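HomeLaundry
The basket cult needs a cold wash

Every September somebody tries to sell me a container for my towels. This year it was Paddale, whose fold-and-file method promises a calmer laundry in 671 words of instructions. I read them all on Tuesday, and the word "journey" came up more than "towel".

The gear is ordinary enough: a wire basket hung on a bar, a rack of hooks, a bright green plastic tub with holes in its sides.

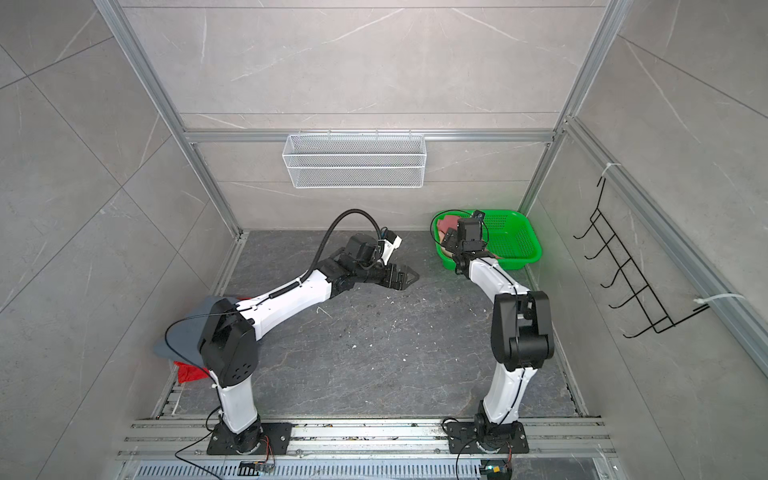 Ctibor Gajdoš, who ran the linen room at the Bednárik guest house, owned 400 towels and 2 shelves. He folded in thirds, then in half, and has never heard of filing. I asked if colour sorting helped. "Helped who?" he said.

I'll grant the perforated tub. Air gets in, and cloths can be dropped in any old way. But a folded towel sits fine by itself, wrinkles and all, and I can't see what a $500 system adds to a pink rectangle.
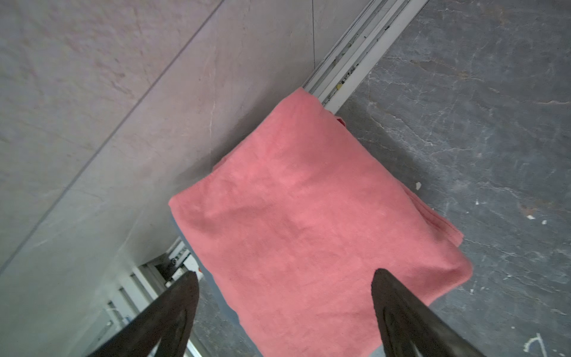

What to buy instead
One tub. Skip the Dretura dividers and the Rirkier labels.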